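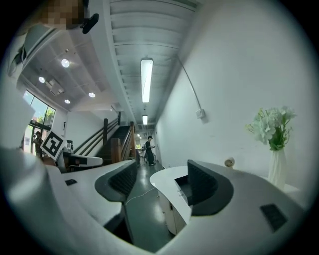
Visita a la sede de Mesport: planta baja

Inicio | Visitas | Archivo | Contacto

Recorrido de septiembre, con Lucienne Pons y Ju-won Jeon. El acceso da a un pasillo largo y estrecho, de paredes blancas y suelo gris verdoso brillante – refleja las luces del techo. A la izquierda, escalera con pasamanos de madera oscura y postes cuadrados; delante, mostrador blanco de canto redondeado. El ventanal, de marcos oscuros, da a los árboles.

Según Pons, la planta suma 329 m² y la reforma duró 13 meses. El aforo previsto es de 200 personas. Queda pendiente la visita al almacén de Disham.

Última actualización: septiembre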